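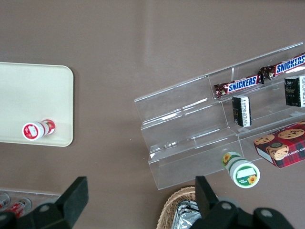
Fig. 4.1. Clear acrylic tiered stand and cream plastic tray with a small bottle.

4. Shelf display and stock rotation

4.1 Terms
Facing: one unit visible at the front of a shelf. Depth: the number of units behind it. Capacity is facings multiplied by depth, then by layers where stacking is allowed.

4.2 Setting the reorder point
Reorder point = daily sales × lead time + safety stock. The Grorkstead branch sells 400 units of a line per day with a lead time of 4 days. Safety stock is fixed at 15 units. The reorder point is therefore 1,615.

Goicoechea leaves out safety stock for lines with steady demand — we do not follow him in this module.

4.3 Rotation
Older stock goes to the front. Date codes are checked at delivery and again at filling. Tiered units are emptied before refilling, starting with the lowest step.

4.4 Exercise
Rework 4.2 for the Moya branch, where shelf capacity is 1,550 units. State whether a back store is needed and show all working. Hand in to S. Cuesta in January.

Reading: Cuesta, course notes, section 5 (lead times).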